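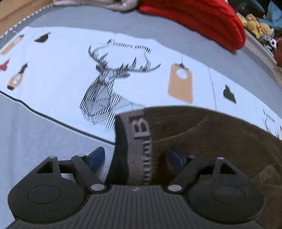
Workshop notebook / Soft goods

April, started 3:00 p.m.

Brown piece with the elastic is on the printed cloth. Going over it before deciding whether it stays in the Serrano set or goes to the offcuts bag. Notes are for me and for Shamim Bhutto, who has the other half of the set.

Fabric is soft with a fine texture and still feels sound between the fingers. There is a lighter patch low on one side, wavy where it has been folded, that looks worn. I rubbed it with a thumb and no fibers came away. Could be wear, could be the nap lying the wrong way. Steam it and look again before calling it damage.

The thin curved line near the upper edge I first put down as a seam. Now I am less sure. If it is only a crease it should drop out with the same steaming, so leave the seam ripper alone until then.

Elastic is the woven kind. It stands up by itself along the end of the brown fabric, so there is plenty of stiffness left in it. Stretched it by hand and let go, 3 times, and it came back each time. I would keep it. If the fabric fails we can still take the elastic off and use it on the Rulari covers — those need replacing anyway.

Logged as item 579. Tag goes on with a safety pin, no adhesive. The last lot of stickers left a mark on everything dark and we lost an afternoon to it.

To do on this one:
Steam, low, from the back
Check the pale patch in daylight
Ask Shamim what thread was used on the matching piece
Fold along a new line when it goes back in the drawer, the old folds are getting too much use

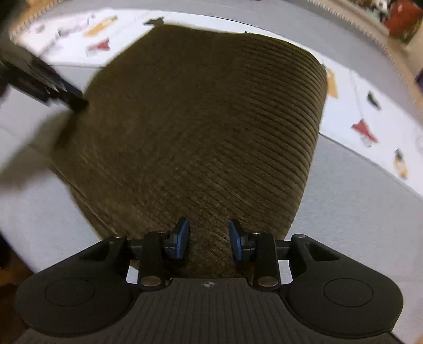 Corded cylinder

Big brown one, on the floor. The cord is wound tight, ridge against ridge, and the sides come in toward the base. Color is a dark brown with some olive in it. I had it written down as plain brown on the Dernar list, so that line needs changing or somebody will go looking for a different item.

Ran a dry brush along the ridges, following the cord. Going across just pushes the dust down between the turns. Pressed around the rim and felt no loose turns. I have not checked underneath yet.

Next size measurement is still missing. Take the rim and the base separately, because one width will not do for a tapered side. Tape measure is in the drawer with the 8 mm and 9 mm cord samples.

Do not stack anything on it until the base has been looked at. Shelf label can wait.

Stopped at 4:30. Steamer needs filling before the next session.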